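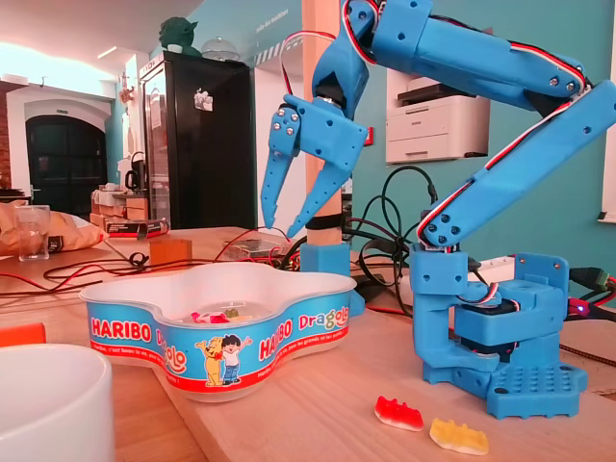
Do I have to oil the underside too, one owner wants to know. Yes. The wood can tell.

6. Oiling the top

6.1 Wipe off crumbs and dust. Let the wood dry.
6.2 Rub in Rolik oil along the grain with a lint-free rag. A thin coat — thinner than that.
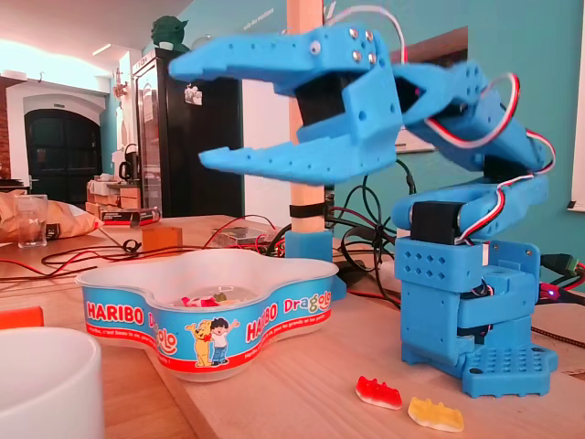
Fig. 2. Tabletop, light wood

6.3 Wipe off the excess and wait 9 hours. Touching it to check restarts your patience, if not the clock.

CAUTION: Oily rags can catch fire by themselves. Dry them flat outdoors.

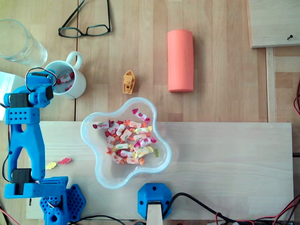 Text: Delia Olivares, Avau Tables, Trarkovville

6.4 Turn the top over and repeat.

Note: Coasters are sold separately. So is the will to use them.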